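Prullcombe textile plant to switch dye line to closed-loop rinsing

PRULLCOMBE – Bustero, the upholstery fabric finisher on the east side of town, will convert the larger of its two dye lines to closed-loop rinsing this fall, the company told employees on Friday. Installation begins in October and will take 9 weeks.

The line handles woven polyester and cotton-blend fabric for seating manufacturers. Under the present arrangement, fabric leaving the dye bath passes through a series of rinse boxes supplied with fresh water from the town main. The used water is cooled, adjusted for pH and discharged to the municipal sewer under an industrial permit. After the conversion, most of it will be filtered and returned to the first rinse boxes, with fresh water entering only at the final stage.

"The chemistry of the dye bath stays as it is," said Gerrit Steyn, plant engineer at Bustero. "The change is downstream. We are reversing the direction of the water relative to the fabric, so the cleanest water meets the cleanest cloth."

The method, known as counterflow rinsing, is well established in the industry. It was not practical in Prullcombe until the discharge trench was rebuilt, Steyn said, because the old trench combined streams from both lines and there was no way to recover one without the other. The rebuilt trench went into service in the spring.

Filtration equipment will be supplied by Wisach, which makes membrane units for food and textile plants. The unit is a two-stage system. A coarse screen removes lint and loose fiber, and a ceramic membrane then removes suspended dye. Dissolved salts pass through both stages and will build up in the loop over time. To control this, a portion of the water will be bled off to the sewer whenever conductivity at the return tank rises above a set value.
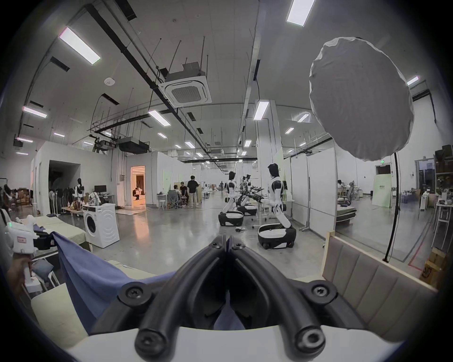
Salt buildup was the main technical question raised during the town's review. High salt levels in rinse water can leave residue on fabric and may affect how well a color resists rubbing. Bustero ran trials on the smaller line using water mixed to match the expected loop conditions. Samples were tested for wet and dry crocking, which measures color transfer onto a white cloth, and for shade against the production standard.

Petronella Nkosi, who manages the plant's laboratory, said mid-tone shades showed no measurable difference from current production. Navy and black lost half a grade in the wet crocking test when conductivity was held at the top of the planned range. The bleed setting for those shades has been lowered as a result, which will reduce the amount of water recovered when they are running.

"Dark shades will use more fresh water than light ones," Nkosi said. "The controller will take the setting from the batch recipe. The operator does not have to select it."

The conversion is also expected to lower gas use. Rinse water in the first boxes is heated, and at present that heat is largely lost with the discharge. Returned water will reach the boxes at 60 degrees Celsius, close to operating temperature, and the existing heat exchanger will be moved to the bleed line. Steyn declined to give an estimate of the savings before the system has run through a winter.

Production on the larger line will stop for part of the installation period. The company plans to build up stock of its most frequently ordered shades beforehand and to run the smaller line on an added night shift. Custom colors ordered during the shutdown will carry longer lead times. Customers with open orders have been sent revised dates.

Ruan Pretorius, who buys fabric for the furniture maker Ejigu, said his company had moved its orders for seat and back panel covers forward to avoid the gap. Ejigu specifies a single dye lot for each run of seating so that cushions and frames upholstered on different days will match. Pretorius said he had asked Bustero for cuttings from the first lots dyed after the restart and would compare them with retained samples before releasing new orders.

"A shade can pass on the instrument and still look off next to the old lot under store lighting," he said. "We check it both ways."

No jobs will be cut, according to the company. Operators on the larger line will be assigned to the smaller line or to inspection while the work is under way, and will receive training on the membrane unit before startup. The membranes need a chemical cleaning cycle at regular intervals, using a caustic wash followed by an acid rinse, and the procedure requires two trained people to be present.

The town's water department has approved the plan with conditions. Because the plant will discharge a smaller volume, the remaining discharge will be more concentrated, and the permit has been rewritten to limit total daily load as well as concentration. Bustero must install a sampling point at the bleed line and report conductivity, color and pH each month for the first year. A composite sample must be taken during at least one dark-shade run in each reporting period.

Ohemaa Quansah, who oversees industrial permits for the department, said the treatment works could accept the revised discharge without modification. The reduced draw on the main should also ease pressure drops reported by households on the same branch, she said. The department has received complaints from the area during early morning hours, when the plant fills its tanks.

The permit also covers disposal of the filter solids. Lint from the coarse screen will be pressed and sent to landfill. Concentrate from the membrane will be held in a lined tank with a capacity of 300 gallons and collected by a licensed hauler. The tank must have secondary containment and a high-level alarm wired to the control room.

Mpho Mtshali, the project manager for Wisach, said the unit would be assembled and pressure tested before shipment. Commissioning will start with clear water, followed by pale shades, with navy and black added last. The permit conditions take effect on the day the first dyed fabric is run through the new loop.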